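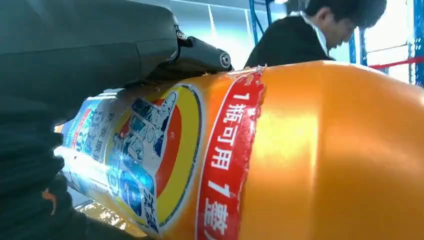

*The orange detergent bottle, lying on its side, with the red band down the edge of the label.*

**To:** Mok household list
**Re:** Re: how long should one bottle last?
**Date:** December 9, 2023

> Hello all, quick question from the third floor. I bought one of the big orange bottles of detergent at the Starik market because it was on the end shelf and the price was good. There is a red band on the label with large white characters on it and I can't read a word of them. My neighbor thinks it is a warning. Is it? Also, how much are you supposed to pour? I have been filling the cap to the top for every load and at this rate I'll be back at Starik before the holidays. And does anyone store theirs lying down? My shelf is too low for it to stand.

Good morning, third floor, and everybody else reading along with your coffee!

Let me put your mind at rest first. The band is not a warning. The top part says 1瓶可用, and that comes out as "one bottle can be used for," and then the next line starts with 1整, "one whole" something or other. I won't swear to the something, as I only have the upper part of the band to go by. My guess would be a year, or perhaps a season, but please do turn your own bottle around under a good light and read me the last character (or copy it out on a piece of paper and leave it in my mailbox, I'd enjoy that). So it is a sales promise and a pretty cheerful one, and you can tell your neighbor to relax.

Whether one bottle will do what it promises is another matter, and I'm afraid the full cap is where yours is going. I did the same thing for years. When I lived over in Ellow I had one of those narrow top-loaders and I thought that if I couldn't see suds I wasn't washing anything, so in went the cap, right up to the brim, and then a little splash for luck. My towels got so stiff you could have stood them in a corner. A friend finally made me run a load of them with no detergent at all, just plain warm water, and there were suds up the sides of the drum from what was still sitting in the cloth. I was so embarrassed! I have been a careful pourer ever since.

What I do now is this, and it has served me well in the basement machines here:

- For an ordinary mixed load, I fill the cap to a third, no more.
- For sheets and towels, or anything the grandchildren have worn outdoors, I go up to half.
- For a small load of sweaters I use a spoonful and the gentle setting.

I kept a tally on the inside of the cupboard door with my last bottle, which was a different kind but a good big one too, and got 33 loads from the first half of it before I lost the pencil. I started that bottle in April and only finished it last week. So do try going down a bit, and if something comes out less clean than you like, go back up. The water in this building is on the soft side and you need less than you would think.

Now, lying down. I know the low shelf you mean, we all have the same one, and I am sorry to say I would only do it with the cap screwed on very tight and a tray underneath. I had a bottle on its side in there one winter and it let go a slow drip that I didn't notice until my good slippers stuck to the floor. Detergent is a miserable thing to clean up – you wipe and wipe and it just keeps foaming at you. If you want the shelf to work for standing bottles, the middle board lifts out once you take off the two little brackets. The housewares shop on Bustinance sells plastic trays, too, and the long shallow one fits that cupboard with room to spare. I have had mine for ages and it has earned its keep.

One more thing, and it is for everybody. If you decant into a smaller bottle for carrying down to the basement (I do, my wrists are not what they were), please write on it what is inside. There has been a clear bottle of something yellow on top of the left-hand dryer for 20 days now and I don't like the look of it. If it's yours, come and get it, no hard feelings.

And would whoever borrowed the big mesh bag for delicates hang it back on the hook when you're done? There are two of us waiting on it.

Let us know how you get on with the smaller pour, third floor, and don't forget that last character!

Warmly,
Your neighbor on the ground floor, by the laundry stairs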